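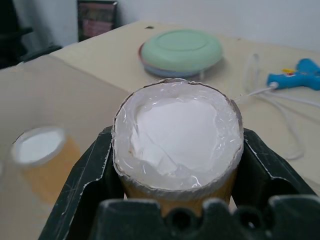 A filled paper cup, with its neighbour waiting behind and the glue gun on the right.

From the craft table: a spring of filled cups

Those of you who come to the Drinham making afternoons will know that I have been going on about paper cups since May, and I'm grateful to everybody who has put up with it (and to everybody who has saved me their cups, which are now stacked in the hall cupboard and the boot of my car). Quite a few readers wrote in after the last newsletter to ask how the filled ones are made, so I promised a proper item on them this time, and here I am with my tea, trying to remember it all in the right order.

We started with them as weights. The long banners for the Agbeko stall kept curling up at the corners, and a pebble in a paper cup did the job but rattled about and looked a bit sad. Somebody suggested filling the cup right up and giving it a smooth white top, and the first one was so pleasing to hold that we rather forgot about the banners and made 19 of them before anyone put the kettle on!

The middle can be almost anything dry and white. I like old wadding, packed in firmly with the back of a spoon, over a pebble or two if you want a bit of heft. Stop a little short of the rim. Then comes the top, and you have a choice. You can run hot glue over it in slow circles, working from the wall of the cup towards the middle, or you can press a piece of thin clear film down over the filling and tack it round the inside. Both give you a shine, and both will wrinkle near the edges, whatever you do. I used to fuss over those wrinkles dreadfully and now I think they are the nicest part, especially by a window late in the afternoon, when all the little creases catch the light.

As for the rim, please don't worry about a neat cut. I tear mine down by hand, a bit at a time, and the uneven edge suits the brown paper very well. If you prefer it tidy, use small curved scissors and do your trimming before you fill, as it is a fiddly business afterwards and you end up squashing the cup.

A word about the table. Glue gets everywhere, and the strings it leaves are worse than spiders' webs, so put down a big flat piece of cardboard before you begin. The side of a delivery box is perfect. Stand the glue gun well away from your elbow, keep the flex off the floor, and let every top cool completely before you touch it or let small fingers anywhere near it. Allow 2 glue sticks a cup if you are doing the whole top that way, and perhaps keep a spare packet by you, as there is nothing more annoying than running out halfway across.

Next month we are moving on to the Mumix paper lanterns, which need far less glue and a good deal more patience. Cups are still very welcome, rinsed and dried, and so are lids, tubs and any odd pots with a bit of colour to them. The box for them is just inside the door at the Vastel Rooms, under the coat hooks, and you can drop things in whenever the building is open.

Shared 119 times | 2 comments

Enjoyed this item? Enter your email address to get the newsletter every month. You can unsubscribe at any time.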